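Two-Arm Cell: Frequently Asked Questions
Read this before you write to us. Then, by all means, write to us.

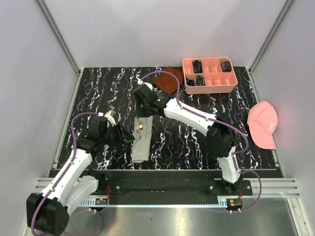
Saltby Workshop, Cell Support Team

Page last revised January 2025

Who looks after the cell?

Melquiades Tovar does the mechanical side: arms, beam, rack, fasteners. Jacinto Figueroa does cables, grippers and anything that blinks. If you can't tell which kind of problem you have, pick one and he will tell you it belongs to the other.

What do I check before the first run of the day?

Walk the cable first. The purple cable on each arm should make a free loop over the wrist and follow the link down with some slack at the elbow. Push each loop gently with one finger. It should move and come back. Then look at the light on the wrist, and after that at the mounting plates, where every screw should be in and flush. Home both arms with the table clear.

Why do the cable loops have to be so big?

They look like a plumber's first attempt, we agree. A loop that seems generous with the arm folded is a good deal shorter with the arm stretched out to the far panel. In November somebody tidied one up with extra ties, and it looked wonderful until the wrist turned. Please don't tidy.

Can I cut the white ties under the beam?

No. If one has gone brittle, tell Jacinto and he will replace it. Trim the tail of a new tie if you must, but leave the tie itself alone.

How do I clean the rack?

Power off, both arms parked. Use a dry, soft brush along the pale blue teeth, working from the middle out toward the motor units. No oil. Oil catches lint, lint packs into the teeth, and Melquiades gets to spend an afternoon with a toothpick. The thin red wires beside the motor units will not survive being used as a handle.

How often do the mounting screws get checked?

Every 200 hours of run time. Log it in the Trornard binder with your initials. "Looked fine" is not a torque value.

What may go on the tabletop?

Whatever is on the task sheet. For the cutlery job that means the gray cloth folded into a strip, with the metal pieces lying along it. The salmon-pink organizer can stay at the back as long as neither arm has to reach through it.

The gripper keeps missing the shiny pieces. Is it broken?

Probably not. Polished metal throws back whatever light is in the room, and the black marble pattern doesn't make life simpler. Try dimming the overhead lamp before you recalibrate anything. If it still misses, run the Fotard touch-off routine, which takes 55 seconds and feels like 1896.

The two arms are heading for the same spot. What now?

Hit the stop. Don't reach in to separate them like quarreling cats. Once they're still, jog the right arm up and away, then the left, and home them one at a time.

Can I lean on the side rails?

You can, and then you can realign them. The aluminum profiles out to the side walls are part of what keeps the beam square.

Where are the spare fingers?

In the Zamudio cabinet, drawer 2, under the manual you will also be needing. Change both fingers of a gripper together and redo the touch-off afterward.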